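Impeller am Außenborder wechseln

Wenn der Kontrollstrahl dünner wird oder nur noch tröpfelt, ist in den meisten Fällen der Impeller fällig. Das kleine Gummirad sitzt im Unterwasserteil und fördert das Kühlwasser nach oben zum Motorblock. Die Schaufeln werden mit den Jahren hart und bleiben krumm stehen, auch wenn der Motor kaum gelaufen ist. Ich tausche alle zwei Jahre im Winterlager, bei Revieren mit viel Sand jedes Jahr.

Die Anleitung gilt für kleine und mittlere Außenborder mit mechanischer Schaltung. Einzelheiten wie Schraubenzahl und Lage des Schaltgestänges stehen im Werkstatthandbuch des jeweiligen Motors.

Was man braucht

Impellersatz mit Dichtungen und Passfeder, passend zur Motornummer
Steckschlüsselsatz und Drehmomentschlüssel
Gummihammer
Zwei breite Schraubendreher oder Montierhebel
Wasserfestes Fett, ich nehme das blaue von Hedwood
Schraubensicherung mittelfest
Lappen, Bremsenreiniger, feines Schleifvlies

Den Satz habe ich bei Kneževič bestellt, er hat 38 Euro gekostet. Einzelne Impeller ohne Dichtungen sind billiger, lohnen aber nicht. Die alte Papierdichtung reißt beim Abheben der Grundplatte fast immer.

Unterwasserteil abbauen

Zuerst den Zündschlüssel oder die Sicherheitsleine abziehen und die Zündkerzenstecker abnehmen. Den Motor senkrecht an einen Bock hängen, Propeller frei. Bei vielen Modellen muss zum Abbauen ein bestimmter Gang eingelegt sein, meist vorwärts oder rückwärts. Das vorher nachlesen und auf einen Zettel schreiben, denn beim Zusammenbau muss dieselbe Stellung wieder drin sein.

Dann das Schaltgestänge trennen. Je nach Motor sitzt die Verbindung hinter einem Gummistopfen am Schaft oder oben unter der Haube. Die Stellung der Kontermutter mit einem Farbstrich markieren.

Jetzt die Schrauben rund um den Flansch lösen. Eine sitzt gern versteckt unter der Trimmanode. Wenn alle draußen sind und sich nichts bewegt, mit dem Gummihammer seitlich klopfen. Nicht mit Gewalt hebeln, das Aluminium bricht schnell aus. Das Unterwasserteil mit der Antriebswelle gerade nach unten herausziehen. 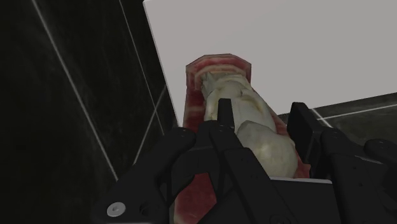

Sitzt das Teil trotzdem fest, ist meistens die Verzahnung der Antriebswelle oben in der Kurbelwelle festgerostet. Kriechöl von unten kommt dort schlecht hin. Besser den Spalt am Flansch mit zwei Holzkeilen gleichmäßig auf Spannung bringen, über Nacht stehen lassen und am nächsten Tag noch einmal klopfen.

Pumpe zerlegen

Das Pumpengehäuse ist mit vier Schrauben befestigt. Diese über Kreuz lösen, das Gehäuse nach oben über die Welle schieben. Der Impeller bleibt auf der Welle oder im Gehäuse hängen. Passfeder sofort beiseitelegen, sie fällt gern in die Werkstattritzen.

Fehlen am alten Impeller Schaufeln, müssen die Stücke gefunden werden. Sie stecken oft im Steigrohr oder weiter oben vor dem Thermostat. Steigrohr mit Wasser durchspülen, notfalls den Thermostatdeckel öffnen.

Gehäuseeinsatz und Verschleißplatte mit dem Fingernagel prüfen. Sind Riefen deutlich zu spüren, beides tauschen. Dichtflächen mit Schleifvlies säubern und mit Bremsenreiniger abwischen. Der Reiniger darf nicht an die Wellendichtringe kommen.

Zusammenbau

Neue Dichtung auflegen, Verschleißplatte darauf, Passfeder mit etwas Fett in die Nut kleben. Den Impeller über die Welle schieben. Das Gehäuse innen dünn mit Glycerin oder Spülmittel bestreichen, dann aufsetzen und dabei die Welle in Laufrichtung drehen, von oben gesehen bei den meisten Motoren im Uhrzeigersinn. So legen sich die Schaufeln richtig herum an. Schrauben über Kreuz nach Handbuch anziehen.

Die Verzahnung der Welle leicht fetten, aber nur an den Seiten. Fett auf der Stirnfläche verhindert, dass die Welle ganz einrutscht. Unterwasserteil ansetzen, Steigrohr in die Gummitülle führen und am Schwungrad ein wenig drehen, bis die Verzahnung greift. Flanschschrauben mit Schraubensicherung einsetzen, Gestänge verbinden, alle Gänge durchschalten.

Probelauf

Den Motor nur mit Spülohren oder in der Tonne starten, niemals trocken. Der Kontrollstrahl soll nach kurzer Zeit kommen. Bleibt er aus, sofort abstellen und zuerst das Röhrchen am Austritt mit einem Stück Draht reinigen. Danach kommt der Sitz des Steigrohrs in der Tülle an die Reihe.

Zdenka Kadrić, 6. Dezember 2023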